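Zelach Street kitchen, week two. I said I'd post about the plate thing, so this is the plate thing.

1/ Background for anyone new. Four of us share a kitchen: me, Sneha, Ramesh and Dilwyn. We buy fruit together on Tuesday and it's supposed to last until the weekend. It has not been lasting until the weekend.

2/ Most of it was going off in the bag. Somebody gets home, puts the shopping on the table, hangs up a coat, and the bag stays where it is. By Thursday the fruit at the bottom has a soft side and no one wants it.

3/ I went back through the house spreadsheet. We bought 106 pieces of fruit in October and threw out 13. Sneha says that isn't bad. I think it's bad when one of them was a mango.

4/ So the rule now is that fruit comes out of the bag the day it's bought and goes on a plate. A plate, on the table, where you can see it. We have a fruit bowl but it's deep, and whatever is at the bottom of a deep bowl has the same trouble as whatever is at the bottom of a bag.

5/ Things I've learned about plates. A flat dinner plate is no good. Round fruit rolls off it when someone bumps the table. You want a bit of an edge.

6/ Dilwyn offered a serving dish from his grandmother. It's a nice dish. It's also the size of a sink and takes up half the table, so it went back in the cupboard.

7/ How I unpack now, in order. Bag down on its side. Open the mouth wide. Take out whatever is on top, then reach to the back. I used to stand the bag up and dig, and that's how you get a thumb in a peach.

8/ Holding the bag open is most of the work with the thin plastic kind. They close up on you. If there are two people in the room, one holds the rim and the other one takes things out. On my own I fold the rim back over itself once and that usually keeps it.

9/ Paper bags stand open by themselves but the Bajpai shop on our corner stopped giving them out. Canvas is better than both. We own nine canvas bags and they are all in Ramesh's car.

10/ Check each piece as it comes out. Press near the stem with a thumb, lightly. Hard ones go underneath, ripe ones on top. Anything bruised gets eaten that night or cut up for breakfast.

11/ Don't wash it yet. I did a whole batch the first week and put it out damp and it was worse than leaving it in the bag – two pears gone by Friday. Wash it when you're going to eat it.

12/ Bananas get their own spot on the counter. I know people disagree about this. Shanti keeps hers in with everything else over in Gristton and says it's fine. Ours went brown in three days next to the apples so I moved them.

13/ Empty bags. Shake out, flatten, fold in thirds the long way, then fold up from the bottom. They go in the drawer under the kettle. There were around 100 in there when I moved in. I kept the ones without holes and took the others to the collection bin at the supermarket.

14/ Okay, plate and bag.

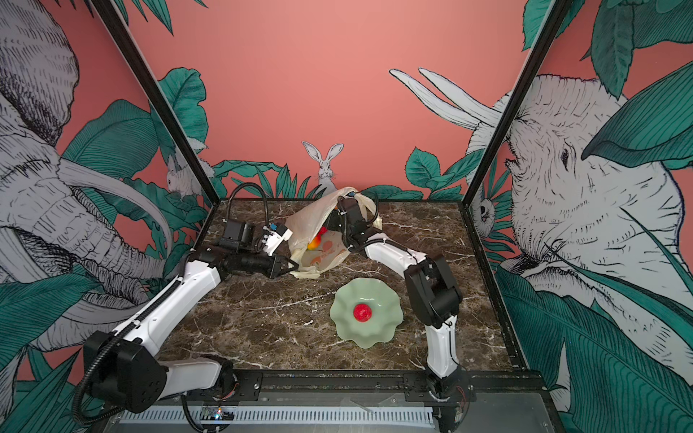 Pale green plate with the wavy rim, out in front. Fruit still in the bag.

15/ A wavy rim is about what I mean by a bit of an edge. Sneha wants to know if a color like that shows stains. No idea. Ours is plain white and it shows everything, mostly tea.

16/ Somebody will ask about lemons. Lemons go in the fridge, in the door. They were drying out on the table and we only use half of one at a time anyway.

17/ Results so far. Last week we threw out one plum. It had rolled behind the toaster so I'm not sure it counts, but I wrote it down.

18/ Ramesh has pointed out that we're also eating it faster because it's sitting right there. True. We were out of grapes on Wednesday night. I've put grapes down twice on the list for next time.

19/ Next is the vegetable drawer. There's a cabbage in there that was here before Dilwyn, and he's been here since spring. If anyone has a system for onions and potatoes in a kitchen with no pantry, reply with it. I have one shelf and a cardboard box.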